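Emero clip sorter

Hi! I wrote this little tool to cut long gripper recordings into short, labelled clips, and then rather more of it grew than I'd planned (sorry, Ristedell users, the old config won't load any more). It reads the wide-angle video plus the finger opening and guesses where each grasp starts and stops.

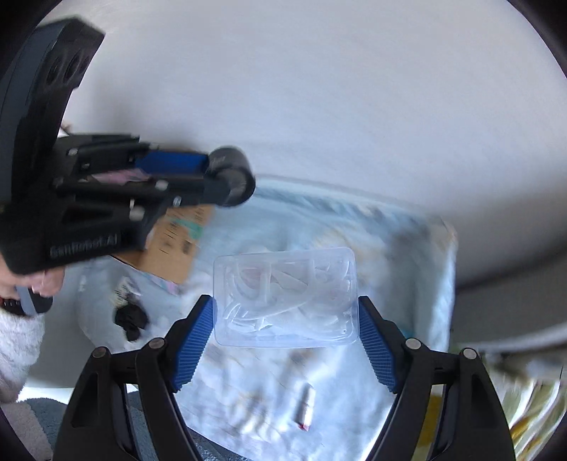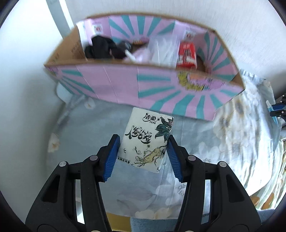

Small household items between the blue pads: a clear tray of flossers first, then a tissue packet with the jaws close by.

The current set has 1854 clips, and I've kept 200 back for testing. Clear plastic is still my biggest headache! The McPhee tracker loses it against shiny backgrounds, so turn on edge_hold if you've got much of it.

Run sort_clips on a folder and leave the window at 35 frames unless your grasps are very quick. The Skallerholm exporter is half done, and I hope to finish it in January.

Last updated December 7, 2021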